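Right, I've been promising a thread on rules for running two-arm cloth handling benches, so here goes. We rewrote ours in September and I am still weirdly excited about it.

1/ Some background. Our old rulebook ran to 43 pages. It had a whole section on forklifts. We don't own a forklift! The new one is 11 pages and people have read it, which I'm counting as a win.

2/ Rule one: the stop button gets tested before the first run of the day, every day, by the person who will be standing there. Press it, watch both arms respond, reset, sign. If you skipped it, you start over.

3/ Rule two is my favourite. Hands stay out while either arm is powered. Either one! People get relaxed when the arm near them is parked, and then the other one swings across. Two arms share one table, so we treat them as one machine.

4/ Cables. Oh, cables. Every joint has to go through its full travel by hand, power off, with someone watching the slack the whole way. Too tight and you're tugging on a connector, too loose and it ends up in the gripper with the laundry.

5/ We used to tie everything down hard and call it neat. Drulard (the group down the hall, lovely people) talked us into leaving proper loops at the elbows -- best advice we got all year.

6/ Cloth has its own page now. Start positions are written down in plain words: folded, crumpled, spread. "Random" is banned as a label. My random and your random are very different colours of random.

7/ Also, no loose threads, no buttons, no drawstrings. Check the hem. Check it again if it has been through the wash.

8/ Somebody at Hurance asked if we log failed grasps. Yes, all of them! A dropped corner goes in the log the same as a good fold. We had 33 drops in our first batch under the new rules and I learned more from those than from anything else.

9/ Speed limits: slow for any new routine until 2 people have watched it start to finish and signed. The second person can't be whoever wrote it. This one got grumbles. It's staying.

10/ Still arguing over: how often to recheck the screws on the base plates. I say weekly. I'd love to hear what other labs do, especially if you keep written torque values for small arms.

11/ Our checklist is called Jikeck, and you're welcome to copy it and scribble all over it. Reply and I'll send it along. Last one, with the bench itself: 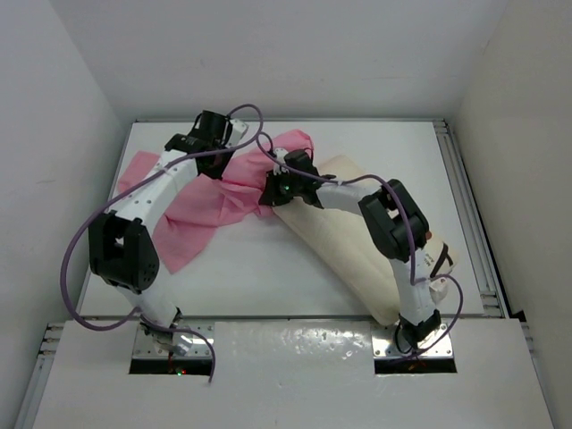
Two arms, two cloths, and a good bit of slack in the purple cables.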